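My kitchen counter and me, a love story
By Nafula Kashindye, September

I have been in this apartment long enough to have opinions about every inch of the kitchen, and this month I finally did something with them. I gave the counter a whole evening! Everything off, everything wiped, everything put back only if I could say out loud when I last used it. (The answer for the fondue set was "at the old place," so the fondue set now lives with Ferhat Avcı two floors up, and I hear it's very happy.)

Some background for anyone new here. My kitchen is small. There's one good stretch of counter, and for the longest time I treated it like a hallway table. Mail landed there. Keys landed there. A bag of onions sat there for so many days that I stopped seeing it. Then I'd come home hungry at 7 p.m. and try to chop a pepper on a patch of space the size of a paperback, and wonder why I kept ordering noodles.

So, rule one: the cutting board gets to live out in the open. Mine is bamboo with a juice groove, and I adore it. The groove is the part I'd fight for. Tomatoes, peaches, a roast chicken that has rested nowhere near as long as it should have, all of it used to run straight off my old flat board and under whatever was standing next to it. If you're shopping for a board, get the groove, and get one bigger than you think you need.

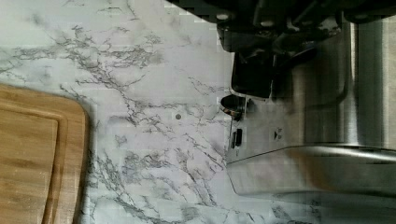
Rule two is about neighbors. I tried the board in several spots over the evening, and what I kept noticing was how much I move sideways when I cook. Chop, turn, reach, turn back. I want the stuff I grab mid-recipe on my right and I want nothing at all on my left, where the scraps bowl goes when I'm making soup. I can't tell you how pleased I was when I worked this out. I made Ferhat come down and watch me pretend to cook an omelet.

He was a good sport. He also pointed out that my spoons were still in a drawer, under the takeout menus, and that I'd walked over to that drawer four times for one imaginary omelet. Fair!

Spoons and long handles go in a proper holder now, a wooden one in a dark reddish brown that makes me think of old library furniture. I moved it up beside the tile wall along with the big gray canister (I love that canister, the wooden knob on the lid is such a nice thing to hold) and then I got carried away and lined up half my favorite things behind and in front of it. The yellow mug stays out because yellow makes me cheerful before coffee. The crunchy snack mix stays out too, in a clear tub, and I've decided I'm at peace with that. When it was in the cupboard I ate just as much of it and had to open a door every time.

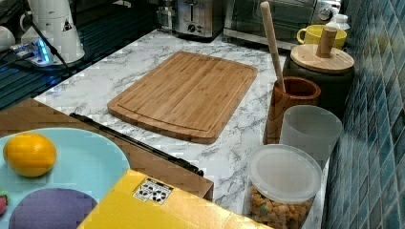
The board with room on every side, and the lineup against the blue-green tile.

The toaster was the one real argument I had with myself. I make toast every day, sometimes twice, so putting it away would be silly, but it was hogging the front of the counter where the light is best. It got pushed to the back and I like it so much better there. Crumbs are easier too: I give the countertop a quick wipe from the back toward me and the whole lot goes into my hand.

A word on the marble look, which I know some of you dislike. I've come all the way around on it. All those gray veins hide a stray bit of pepper until I get to it, and the warm bamboo looks gorgeous against it. I do wipe up coffee and turmeric right away, having learned about turmeric in my last kitchen.

Next up is the cupboard over the stove, where I counted six jars of cumin before I had to sit down. Diarmuid Carroll left a comment on my last post suggesting I write the date on the lids with a grease pencil, and I've bought the pencil! I also want to try oiling the board with the mineral oil my sister swears by, a thin coat at bedtime and a rub with a clean towel in the morning. If you've got a bamboo board you've kept going for years, tell me what you use and how often. I'll be reading the comments with toast.

Contact | © Nafula Kashindye | Back to top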